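Fixing a Head Camera That Drops Out During Fridge and Bagging Recordings

Applies to: Manard head mount, Shehata recorder box, any firmware
Skill level: basic. You need to be able to open the mount and read a log file.

This page covers one fault. The video from the head camera freezes for a moment while the person wearing it bends down, the hand tracking keeps running, and the two streams are out of step for the rest of the recording. We ran into it at Brescombe while recording household tasks for the Prudutside arm. The two tasks that gave us the most trouble were the low shelf of a refrigerator and putting fruit in bags at floor level.
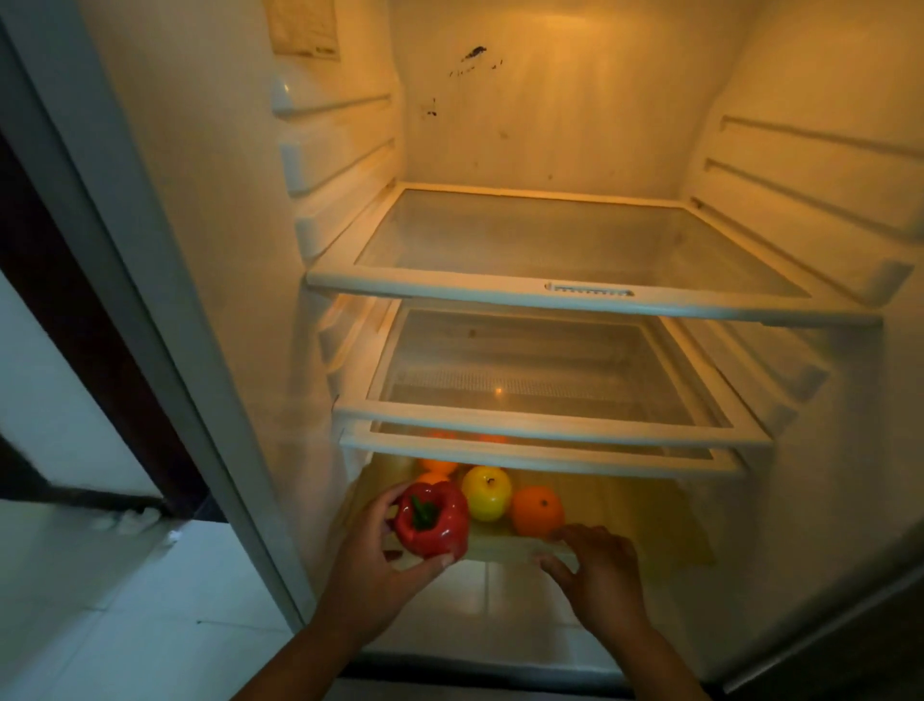
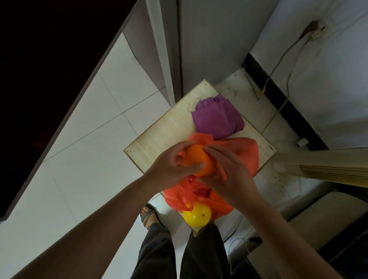
Head camera views: fridge task, first picture; bagging task on the floor board, second picture.

Why it matters

A policy trained on recordings with this fault learns to close the gripper at the wrong time. In our case the arm closed early, before the fingers were on either side of the fruit, and pushed it into the back wall of the fridge. On the next run it came down on the front of a shelf and tripped the force limit. We spent days looking at the gripper before anyone looked at the recordings.

If your arm has already been trained on bad recordings, stop running it near people or glass until you have finished this page. Lowering the speed does not fix the timing.

What you need

A small Phillips screwdriver
A spare camera cable, the short type with the locking collar
Two hook-and-loop straps
The log viewer that came with the recorder box
One recording that you suspect is bad

Step 1. Confirm the fault

Open the suspect recording in the log viewer and turn on the frame counter. Play it through to the first point where the wearer bends down. Watch the counter, not the video. If the counter jumps by more than 2 between neighboring frames, you have dropped frames.

Now check the hand tracking at the same spot. If it has no gap, the recorder box itself was fine and the loss happened between the camera and the box. If both streams have a gap, the cause is the power supply or the storage card, and this page will not help you. See the power page.

A short gap is easy to miss by eye. The worst one we found lasted less than a blink on screen, and everything after it was shifted.

Step 2. Reproduce it on the bench

Power down, take the mount off and set it on a table. Reconnect everything, start a test recording and leave the mount still. Let it run for at least 1,000 frames. There should be no jumps.

Start a second test. This time tilt the mount forward slowly, the way a head tilts when looking at the floor, and hold it there. Tilt it back. Do this 3 times. If the counter jumps on the tilt, the cable or its connector is the problem.

If nothing happens on the bench, have someone wear the mount and repeat the test while reaching down to the floor. The cable gets pulled by the collar and shoulders in a way you can't copy on a table.

Step 3. Replace and reroute the cable

Stop the recording and disconnect the power before you open anything. The camera connector is not made for hot plugging.

Remove the rear cover of the mount. Unscrew the locking collar and pull the connector straight out. Look at the pins. A bent pin means the camera board has to be replaced, so stop there.

Fit the new cable and tighten the collar by hand. Leave a loop of slack behind the head, big enough to put two fingers through. Strap the cable to the back band just below the loop, then strap it again between the shoulders. The pull from bending should end at the lower strap. Don't run the cable over the front of the shoulder. Besides pulling on the connector, it hangs into the work area and can catch on a shelf or a bag.

Close the cover and repeat both tests from Step 2.

Step 4. Set the recorder to stop on a gap

By default the recorder box keeps going when frames are lost and writes a warning that is easy to overlook. Open the settings, go to Streams, and change "On frame loss" from Continue to Stop and beep. Save and restart the box. The setting does not take effect until the restart.

You will lose a few takes this way. Leave it on.

Step 5. Sort the old recordings

Run the gap check on the whole folder. It takes up to 32 recordings at a time. It makes a list with the position of the first jump in each file.

Files with no jump can be kept. Files with a jump near the end can be trimmed at the jump, as long as the part you keep holds a full grasp and release. Delete the rest from the training set. We tried shifting the later part of the video to line it up again, and it only worked when there was a single gap. Most of ours had several.

Retrain from scratch on what is left. Continuing from the old checkpoint kept some of the early closing in our tests.

Step 6. Check the arm before normal use

Put one soft object on the lowest shelf. Keep the emergency stop in your hand and stand outside the reach of the arm. Run at the lowest speed setting and watch the gap between the fingers as the gripper comes down. It should stay fully open until the object is between them.

Do the same with a bag. Thin plastic is harder, and the gripper may miss it for reasons that have nothing to do with timing. A missed pinch is fine for this check. An early close is not, and means there are still bad files in the set. Go back to Step 5.

Known issues

The gap check skips files with a space in the name and does not report them. Rename them first.

The beep in Step 4 is quiet. If the room has a fan running, watch the light on the recorder box too.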